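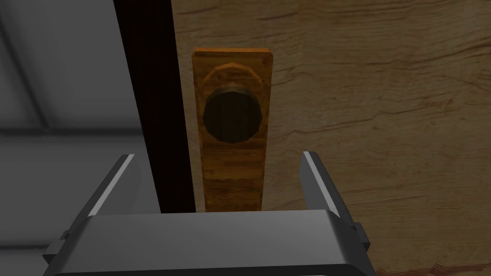 Search this site Enter keywords Go

The Ferry Houses of Jovport - notes for the evening talk, October 2, 2024

Start slowly. Thank the society for the invitation. Say that I came to this town as an adult and learned its history from the archive, so I may pronounce some street names in the wrong way. They can correct me at the tea.

First part: where the houses stood. The row was on the north bank, between the landing and the Rashti rope works. There were 61 houses on the parish plan. Only four are standing today, and two of these have new fronts. Ask who remembers the row before the road was made wider. Wait for hands. Do not hurry this.

Second part: who lived there. People say always "the ferrymen", but the rate books show a different picture. Roughly 50 households are listed with a trade, and less than half of them worked on the water. The others were rope makers, laundry women, a baker, one teacher of music. Read the baker's letter to the landlord about the damp. Read it to the end, because the last lines are the best - he asks for a new chimney and offers to pay in bread.

Drink some water.

Third part: the Zisier flood papers. Explain that this is the box which came to the archive in July from the old shipping office of Zisier. Before that we had only the newspaper. The papers give the height of the water at each house and the money paid to each family. Go through the page for the lower end of the row. Mention that the widows received their payment later than the others. I do not know the reason and I should say so clearly.

If there is time: the name. Some books say that Jedano Lane comes from a ship called Jedano. I have looked in the port registers and have not found such a ship. It can be a family name. I leave this open.

Questions. Somebody will ask about the tunnel under the landing. Answer: there is a drain, it is on the plan of the rope works, and I have no paper which speaks of a tunnel.

Before closing, ask for old rent books, letters and family photographs. We copy them and give them back the same evening. Next meeting is on the board by the door.

Filed under: Talks and Meetings, Local History, Riverside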